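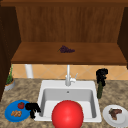
*Simulated kitchen sink, open-day set: grapes on the shelf, plates either side of the basin.*

# Drernham open day: sink and shelf demo

Simulation data recorded for the robotics open day at the Trinance site in Drernham, 2026-03-06. Visitors gave short written instructions and a simulated two-finger gripper tried to carry them out in a kitchen scene. All images are rendered.

Maintainer: Shona Halliday

## Contents

| Item | Value |
|---|---|
| Episodes | 1,391 |
| Maximum steps per episode | 600 |
| Objects moved per instruction | 1 |
| Simulator | Trovamix |
| Control software | Yagi |

Each episode has a folder with the camera images, gripper positions, the instruction as typed and a result flag. Spelling in the instructions has been left alone. Names typed by visitors were removed.

## How the demo ran

Groups came through every 30 minutes. Each group had a brief talk and then took turns at 2 keyboards. Staff reset the scene between turns and could stop an episode by hand; these are marked `stopped` and should be left out of any success rate.

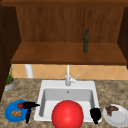 Instructions name an object and a place to put it, and the same sink layout is used for all of them. What stands on the shelf differs between episodes, so read the object list in each folder before grouping results. With the green bottle up there, right of centre and well above the tap, a request for "the tall one" is easy to follow. "The round one" is less helpful when there is a big red ball at the sink and a tomato on the blue plate. We kept such requests and gave them the flag `unclear`.

## Known problems

- Early episodes have no stop reason.
- Some instructions ask for things that are not in the scene. They have an empty target field.
- The plate on the right runs out of view in this camera, so placements there should be checked against the position log.
- Object names in the log are ours and may differ from the words visitors used.

## Use

Free for teaching and research within partner groups. Please don't use the result flags to compare visitors. A version with corrected stop reasons is planned for May; folder names will stay the same.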